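4. Sale Listings and the Amenity Premium in Sadine

4.1 Setting and data

Sadine is a planned community of nine neighborhoods, laid out in phases by the developer Gundex and later sold on, street by street, to private owners. Each neighborhood has its own entry road, its own mailbox cluster and its own small homeowner board. The master association sits above them and sets the dues. For a study of how amenities get priced this is close to ideal. Same builder for most of the stock, same school zone, same tax rate. What differs is distance: to the pool, to the trail loop, to the Casard shopping strip on the east side, to the freeway ramp.

The raw file held 3871 listings taken from the regional listing service. We dropped rentals, lots without a house, repeat postings of the same home within one selling season, and anything with a missing floor area. Listings where the asking price changed were kept, using the last price before contract. This left 997 closed sales with full text. The drop is large, most of it is rentals. Sadine has a heavy seasonal rental market and agents post the same unit over and over.
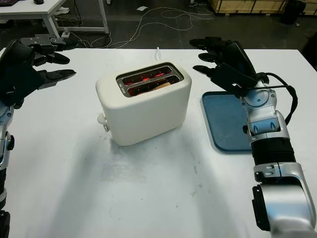 Floor area, lot size, year built and number of baths come from the county record where the listing and the county disagree. They disagree often on floor area, mainly where a patio was enclosed. We did not try to settle who was right in each case. A flag for disagreement is included in all models, and it does nothing much.

Distance was measured along walkable paths, from the front door to the nearest gate of each amenity. Straight line distance was tried first and gave odd results, as expected: two neighborhoods back directly onto the pool fence but have no gate on that side. Residents there walk all the way out to the parkway and back in. On a map they look like the best placed homes in Sadine. On foot they are among the worst.

4.2 What the listing text says

Every listing carries a block of free text written by the agent. Hand coding was done on all 997. Two passes, the second one made without looking at the first, and the differences settled afterward. Codes cover (a) amenities inside the gates, (b) shops and dining, (c) road access, (d) condition of the kitchen and baths, (e) views, (f) words about residents or community feeling.

Road access was the most common mention by a wide margin. It shows up even in listings for homes at the far west end, where the ramp is a long drive through two sets of lights. "Minutes from" is the usual phrase and it seems to carry no information at all. We checked it against driving time and found no relation worth reporting. Homes right next to the ramp tend not to mention the freeway, probably on account of the noise.

Casard is named in 549 of the listings. The strip opened in two stages, the grocery side first and the restaurants after. Agents started naming it well before the restaurants opened, some of them as soon as the signs went up. Text mentions therefore lead the amenity itself, a problem for anyone using the words as a stand-in for the real thing. Earlier work on listing language tends to skip over this. In our models the mention and the walking distance are entered seperately.

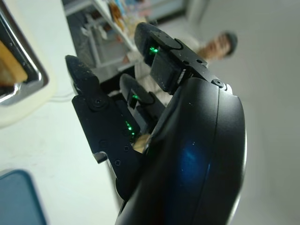

Condition codes were the hard ones. "Updated" can mean new cabinets or a new faucet. Where photos were attached we coded on the photos and ignored the word, where no photos were attached we left the code blank instead of guessing. Blank is its own category in Table 4. Homes in the blank group sold for less, and we would not read anything causal into it. Sellers with poor kitchens have every reason to leave the kitchen out.

Community words ("friendly," "quiet," "neighbors who look out for each other") cluster in three of the nine neighborhoods and nowhere else. All three are the older, smaller-lot sections built before the Ondrejka extension. Could be the neighborhoods, could be the agents. A small number of agents handle most of the sales in those sections and reuse their own text from one listing to the next, sometimes with the wrong number of bedrooms still in it. Agent fixed effects remove nearly all of the effect of community words on price. We take this as a warning and not much more.

4.3 Main results

Walking distance to the pool gate matters, but only close in. Homes within a short walk sell at a premium that fades fast and is gone before the end of a typical block. Past that point the curve is flat. The trail loop behaves differently. The premium there is small and spread evenly across nearly the whole community, perhaps because the loop touches most neighborhoods at some point and people care more about being on it than near any one entrance.

Distance to Casard has the sign we expected for the middle range and the wrong sign up close. Homes sharing a wall or alley with the strip sell for less than those a few streets away. Delivery trucks, lights at night, overflow parking on Saturday. Several boards have asked for permit parking and one has it. Dropping that one board from the sample does not change the sign.

The freeway ramp variable is unstable. It comes in positive with neighborhood effects left out and close to zero with them in. With only nine neighborhoods there isnt enough variation inside each one to say more. Readers should not lean on that coefficent.

4.4 Interior presentation

A late addition, prompted by comments on a draft. The question was whether small interior details in listing photos soak up some of what we call the amenity premium. Homes near the pool may simply be better presented. Owners there are more often full-time residents, the homes are furnished when they are shown, and the photos tend to be warmer.

To test this we added a simple staging score to the photo subset: bare, furnished, furnished with household items in use.
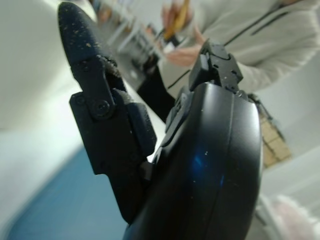 The third level was the one coders argued over. A bowl of fruit was easy, a made bed was easy. The rule settled on was that an item counts only if it is clearly recognizable and is the kind of thing a household keeps out. Blurred backgrounds were a real nuisance here. With a dark object sharp in front and everything behind it smeared and tilted, as in Figure 6, a coder is left with a bright white surface and blurred room details, and a white surface could be a counter, a table or a wall. Photos where the room could not be made out were scored as missing and not as bare. Scoring them bare raised the apparent effect of staging, a pure artifact, and one we only caught on the second pass.

Figure 6. Foreground in comparatively sharp focus, room details blurred. Scored missing under the rule in 4.4.

With the score included the pool premium shrinks a little and stays. Staging itself is positive, modest, and mostly carried by the step from bare to furnished. The further step to items in use adds close to nothing. Vacant homes sell for less in Sadine and they also sit longer, so some of the staging effect is likely a vacancy effect under another name. County records do not track vacancy and the listing service field for it is filled in too rarely to help.

4.5 Checks

Four checks were run. First, the sample was cut to sales after the Casard restaurants opened. Close-in penalty gets larger, the rest holds. Second, the Ondrejka extension was dropped completely, as its homes are newer and its dues are billed on a different schedule. Pool result holds, trail result weakens. Third, asking price was used in place of sale price. Results are nearly the same, with a slightly bigger effect for the text codes, which makes sense given that the agent writes the text and also advises on the ask. Fourth, the September closings were removed, as a change in the association transfer fee pushed a batch of sales into that month. No change.

We also looked at dues. All nine neighborhoods pay the master dues but the local boards add their own on top, and the gap between the highest and lowest is wide. Higher local dues go with lower prices once house size is held fixed, though the two boards with the highest dues are also the two with private streets to maintain. The street repaving reserve in those sections was underfunded for years under Gundex and the catch-up charges are still being paid down. Buyers get the reserve statement late, often after the offer is in. Whether they price it we can't tell from closed sales alone; offer data would be needed, and the listing service does not release it. The dues figures by neighborhood are in Table 7, master and local shown in separate columns.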